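Forkstead visitor counts: README

Last changed November 20, 2024. Maintained by Lutz Fröhlich.

What is in it

Overnight stays and day visits for the Forkstead district, one row per place to stay per month. There are 3,678 rows in two files, stays.csv and days.csv. The first comes from the guest registers, the second from the car park machines and the ferry desk. I would trust the first a good deal more than the second.

Why it exists

The district tourist office likes to say that visitor numbers have never been better. They may be right. I tried to check the claim against their own yearly leaflet and could not, as the leaflet changed what it meant by "visitor" between one edition and the next and did not mention it. These files use one meaning all the way through: a person who slept in the district for at least one night. Day visits are kept apart and should stay apart.

Columns in stays.csv

place_id: a number standing in for the name of the hotel, guest house or campsite
month: year and month
guests: people checking in
nights: guests multiplied by nights stayed, as reported
home: country of residence, where asked
source: "register", "arko" or "guess"

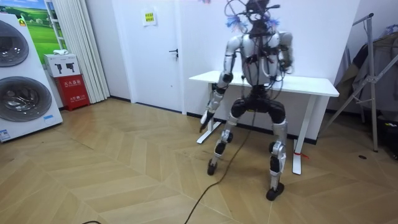 The "arko" rows come from Arko, the booking system used by the larger hotels. It counts a booking when it is made and is supposed to take it out again when it is cancelled. I have found cases where it did not. Fleletti, which runs the campsites, sends totals only, so "home" is blank for all of them. Please do not fill the gap by sharing those guests out by country in the same way as the hotels. Campers and hotel guests are different people, and the charts that come out of it look far more certain than they should.

Known problems

Places with fewer than 35 beds do not have to report. Some do anyway, and they tend to be the ones having a good year.

One guest house, Þorgeirsson, reported exactly 2,000 nights for November. I asked. I was told it was "near enough". The row is marked "guess".

Spending is not included. The published figure rests on a survey handed out at the ferry desk, and I have yet to see the questions.

In days.csv a coach counts as one vehicle – so does a motorbike. Any figure for people worked out from that file is your own affair.

Version 2 drops the "satisfaction" column. It was empty for most places and full marks for the rest.

Use

Free to use and copy. If you quote a rise or a fall, say which file and which months it came from. Corrections are welcome, preferably with the register page attached.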